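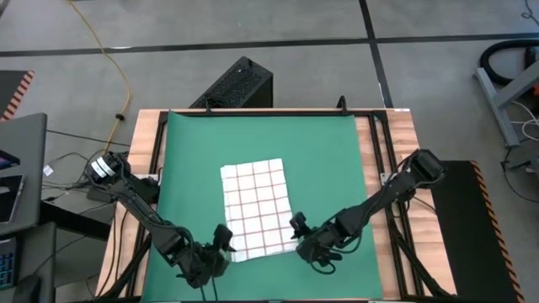

A checked cloth, folded, on a green mat.

The Last Week of the Ferry Kitchen

My aunt gave me the key in December, and with it the notebook. The kitchen of the ferry Purnon was mine until the boat was sold. She had cooked in it for most of her life, and I had cooked in it for one summer, badly, when I was nineteen.

The notebook had 103 pages. On the first page she had written the price of onions in a year before I was born. After that came recipes, phone numbers of fishermen, and the depth of the water at Qin, where the ferry turned. She did not separate these things. A soup began on one page and stopped for the tide, and then it continued.

I made the soup on my first morning. Passengers came down the stairs with snow on their shoulders and sat where they always sat. An old man with a hearing aid ate two bowls and told me it wanted more pepper. I put more pepper. The next day he told me it was now too much, and I understood that he had come to talk with my aunt and was doing his best with me.

We crossed four times a day. In the afternoons there was almost nobody, and I read the notebook at the small table by the window, with the engine shaking the cups. On page 40 I found my own name. "She burned the rice," it said. "She cried. Bread and butter for everyone, no complaints."

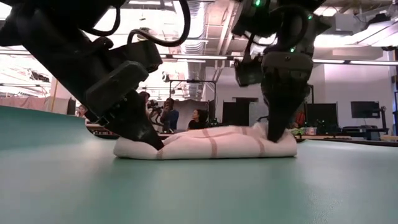

I had forgotten the rice. I remembered that summer as the one when my aunt was angry with me, and I had carried this for many years like a stone in a shoe. But there was no anger on the page. Under my name she had drawn a small loaf, quite well, with steam coming out of it.

I called her that night from the harbor office at Virnano, because the phone on the boat did not reach. I asked her about the loaf.

"What loaf?" she said.

I told her the page. I heard her put down something, maybe a spoon.

"It was good bread," she said. "People were happy. You were hiding in the store room, so you did not see."

Then she asked if the left burner was still slow, and I said yes, and she told me again how to tilt the pan.

On the last crossing I made rice. I stood next to it the whole time and did not answer when people spoke to me. The old man came down, looked in his bowl, and asked where was the soup. I gave him bread with it — the heel, which he liked — and he took his bowl to the window.

After we tied up, I washed the pots and folded the cloths. I wrote the date, 12/10/2026, on the first empty page. Under it I wrote: "Rice. Not burned. He wants soup." 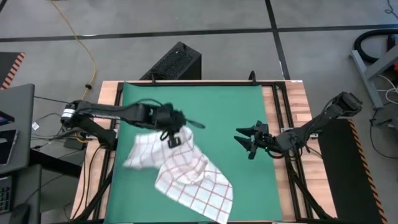
A red and white checked towel, held by one corner.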